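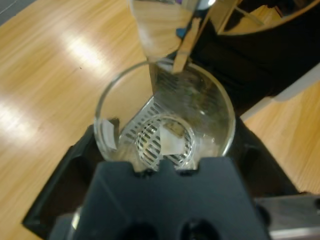

Glass tumbler with a slotted strainer inside, seen from the wrist camera.

Workshop tips: getting clear glass through the perception stack

Glassware is the hardest thing on our kitchen bench for the software. Most of these notes come from Hjørdis Aasen and Arvid Strömberg, who maintain the Guro planner. Last revised June 12, 2023.

Do not trust depth on clear walls. The depth map usually reports the table behind the glass. Mask the tumbler in the color image first, throw away the depth inside the mask, and fit a cylinder to the rim.

Look for the rim from straight above. It shows up as a bright, nearly closed circle, and a plain ellipse fit handles it well. If the fit covers less than half the circle, move the wrist a little and take another image before planning anything.

Metal inside glass needs its own label. Slots in a strainer make a lot of short parallel edges, and an edge-based detector will happily put the object center on them. We give "contents" a separate class and keep it out of the pose estimate. The same goes for scraps of paper in the glass.

Turn the exposure down for pale wood. Glare wipes out the grain, and then the table plane drifts. Lock exposure and white balance at startup. Auto settings change between approach and grasp and you end up comparing two different images.

Mask the gripper once and save the mask. A dark finger plate at the bottom of the view gets picked up as an obstacle otherwise. Redo the mask after any change of fingers or camera bracket.

Pad tall neighbors. For a second glass vessel behind the target we inflate the collision shape on all sides. A thin stick leaning across it should go in as its own capsule. Merging the two makes a shape so wide that the planner gives up.

Cap planning at 200 attempts. Past that, change the approach angle. Valter once let it run to 4,000 and got the same failure, only later.

Log the image with the plan. Save both under one run number. Run 759 took us an afternoon to sort out for lack of this.

Close slowly and stop on current. Position targets alone are a poor idea with thin walls. Start with the lowest limit that holds the glass and raise it in small steps.

Keep 3 fallback poses in the config file, with the safest one first.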